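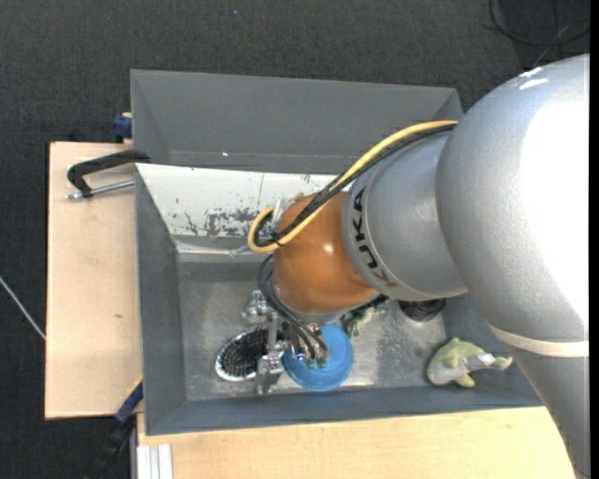 Gray bin on the light wood, dark carpet behind.

Filed under: List Archive > Storage & Sorting

Wael El Ouafi wrote:
> Does anybody still use the plain gray bins? I've got 9 of the
> fabric kind and they all sag. Also wondering what you put under
> them, I'm on carpet here.

Hi Wael, hi all,

Yes! Still a gray bin person over here, the boring rectangular kind, and I'm not switching. The fabric ones look so nice in the store and then you put two hardbacks in and they slump over like a tired dog (mine went to my sister, sorry sis).

On the carpet question -- I like mine up on wood. A bin straight on carpet picks up fuzz along the bottom and it's a pain to slide. Light wood if you can get it, you'll spot dropped screws and buttons much faster than on a dark charcoal rug, trust me on that one.

I also keep a basket for the small stuff so it doesn't all sink to the bottom. Younes Nasr told me to try that back in October and I grumbled, but he was right. Anything blue goes in last at my house, don't ask, it's how I find the charger pouch.

What size are your shelves, Wael? If they're deep I may have 2 spare bins for you.

Wiesława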